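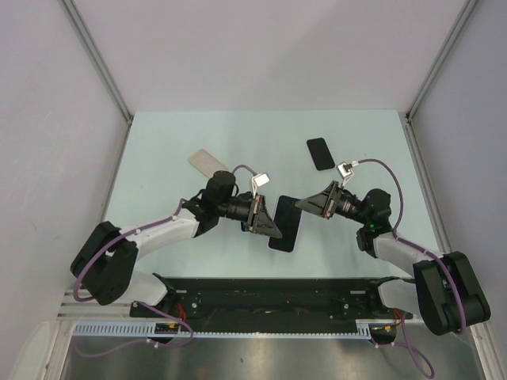

Home Wildlife Oceans Forests Features Archive Subscribe

The otters who learned the sluice

Features, 10th July

The first anyone at Sterkindale knew of it, the water was going down. Not fast. A hand's width overnight, then another. The fish farm keeps its ponds at a steady level and there is a board on the wall where the level gets written up each morning, and for most of a week the figures were wrong and everyone assumed a leak.

It was otters. A female and two nearly grown cubs, working the small wooden sluice at the bottom of pond four. They'd push up from underneath, the board would ride up in its slot, water would start to pour through, and the trout would drift down toward the current. Then the otters ate them. Dinner, more or less delivered.

I got to Sterkindale in the rain, a day late, with the wrong boots. The farm sits where the valley narrows, below the old mill at Starnov, and the river runs close enough to the ponds that you can hear both. Otters had been gone from this stretch for decades. Pesticides, mostly, and before that trapping. The ones here now came back on their own, up the river Pan from the coast, and nobody much noticed till there were fish heads on the bank.

The Pan is 86 miles long and the last survey found signs of otter on almost all of it. Spraint on rocks, prints in the mud, the odd slide. The survey team walked 419 sites, in all weathers, and they'll tell you the weather was the hard part. Spraint washes off. A wet fortnight in October and you can lose half your evidence.

What the trail cameras at pond four show is harder to argue with. I sat in the farm office and watched more than 20 clips, one after another, with a cup of tea going cold. Grainy, gray, mostly nothing. Then the female comes along the bank, low, and goes straight in. No sniffing about. The cubs hang back. The board lifts, drops, lifts again and sticks.

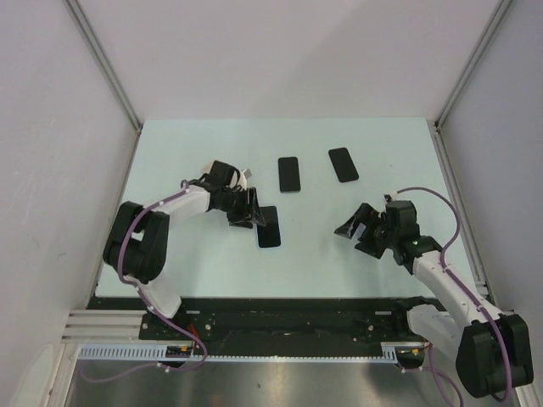 In the later clips one of the cubs has a go. It gets it wrong. Pushes at the frame, then at the post, then gives up and bites the post. Two nights on it is pushing in the right place but hasn't the weight for it. A week after that the board goes up.

So is it learning? The biologists I spoke to were careful. Young otters stay with the mother for a year or so and they spend that year at her heels, and a cub that noses at whatever she noses at will bump into the same tricks sooner or later. That might be copying. It might be just being in the right place a lot. To tell the two apart you'd want a second family with a sluice and no teacher, and so far there isn't one.

There's other work that points the same way though. Captive otters have been given puzzle boxes with food inside, and in some groups the young ones picked up the trick faster once one animal had it. Wild ones are much harder to test. They work at night, they move on, and a single range can take in miles of river.

The farm has its own view, and it's less interested in minds than in trout. It lost a fair bit of stock this spring. Fish taken, yes, but also fish that went through the sluice and off down the Pan, which is worse, becuase farmed trout in a wild river is a whole separate headache with its own paperwork.

Shooting or trapping was never on the table. Otters are protected here, and anyway the staff have got fond of them. What they did first was put a brick on the board. The otters moved the brick. Then two bricks. That held for three nights.

The fix in the end came from Stadach, two valleys over, where another farm had been through something like it with mink. A steel pin through the board and post, and a run of electric fence low along the bank, two strands, the bottom one barely above the grass. It cost less than a month of lost fish. It has to be checked every day as wet grass shorts it out, and in that valley the grass is always wet.

Since the fence went up the cameras have caught the family 27 times, always on the river side. They walk the line. The female stops by pond four, most nights, and stands there a bit.

Fences only push the problem along, of course. There are smaller ponds downstream with no money for pins and wire, garden ponds too, and a hungry otter will find a koi carp as easily as a trout. The river group at Starnov is trying to get a shared fund going so that small owners can borrow fencing over winter, when the wild fish are are slow and deep and the raids get worse. It's got some money promised. Not enough yet.

I went down to the bank before I left. Prints in the mud, five toes, one set big and one small. Rain filling them in. Farther up, past the mill, something went into the water with hardly a sound — could have been a vole. I waited till my feet went numb and then walked back to the car.

Related stories
Beavers and the flooded road at Stadach
How to read a riverbank in winter
The eels are late again
Mink: where did they go?

Contact us | Copyright, all rights reserved | Back to top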